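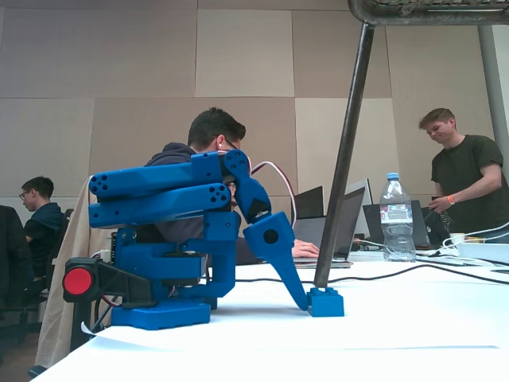 **Can I repot a jade plant while it's flowering, or should I wait?**

posted by Socorro Ticona

Mine is in bloom for the first time ever and the pot has a crack down one side. Dirt coming out every time I water. It's an old plant, was my aunt's, I've had it since November. Leaves look good, a few wrinkly ones near the bottom. I have a bag of regular potting soil and a bigger clay pot from Dusach, the garden place out by Tramthorpe. Don't want to lose the flowers but also don't want the whole pot to split open on my carpet. Thanks

---

**Iddrisu Amoah**

Wait until the flowers drop if the pot will hold that long. Repotting in bloom won't kill a jade but it'll probably dump the buds. Wrap the pot with duct tape, set it in a plastic tub, water half what you normally do. Then when the blooms go brown:

- let the soil dry out all the way first, like a week or more with no water
- tip it on its side and slide it out, dont pull on the trunk
- shake off the old dirt, snip anything mushy
- new pot one size up. not two. Jades like it tight
- mix your potting soil half and half with perlite or coarse grit
- no water for a week after

The regular bagged stuff by itself stays wet too long. I lost one that way, trunk went soft at the base and that was it. Perlite is cheap, any store has it.

How big is the clay pot? If it's huge take it back and get a smaller one.

> **Socorro Ticona:** it's 20 cm across, the cracked one is a little smaller than that. So ok I think? Got tape on it now. Ugly but no more dirt on the carpet

> **Iddrisu Amoah:** 20 is fine. Make sure there's a hole in the bottom

---

**Endang Harahap**

just repot it now. did mine in full flower, lost maybe a few blooms, plant didnt care. its a jade they live through anything

---

**Kekeli Adjei**

Kind of in between the other two. Depends how bad the crack is. Hairline, tape it and wait. If you can see roots through it or it moves when you lift the pot, do it now and live with losing flowers. A top heavy jade going over is worse, branches snap right off at the joints. (You can root the pieces, at least. Leave them out a few days until the cut end is dry, then stick them in gritty mix. Most of mine took.)

Couple other things.

The wrinkly leaves near the bottom. Could be thirsty, could be the roots are packed and water is running straight down the crack without soaking in. Which would make sense with your pot. Squeeze one. If it's thin and bendy it's thirsty. If it's yellow and squishy, too much water, and then I'd get it out of there right away and look at the roots.

Old plants are heavier than you expect. Get somebody to hold the trunk while you fill in around it. I put a few stones on top of the soil till it had rooted in, otherwise it leaned. Stake works too, tie it loose.

Don't feed it for a while after. I used the Prodelik cactus food on mine right after repotting and got burnt leaf tips, my own fault, should of waited.

And keep it in the same window if you can. It bloomed there so it likes it there. Mine only ever flowers after a cool stretch with long nights, in the back room with the heat turned down.

> **Socorro Ticona:** squeezed one, thin and bendy. No roots showing. Going to wait it out with the tape and do it Iddrisu's way after. My neighbor has a bag of perlite she'll let me have some of

> **Kekeli Adjei:** sounds good. Check the tape now and then, it lets go when it gets damp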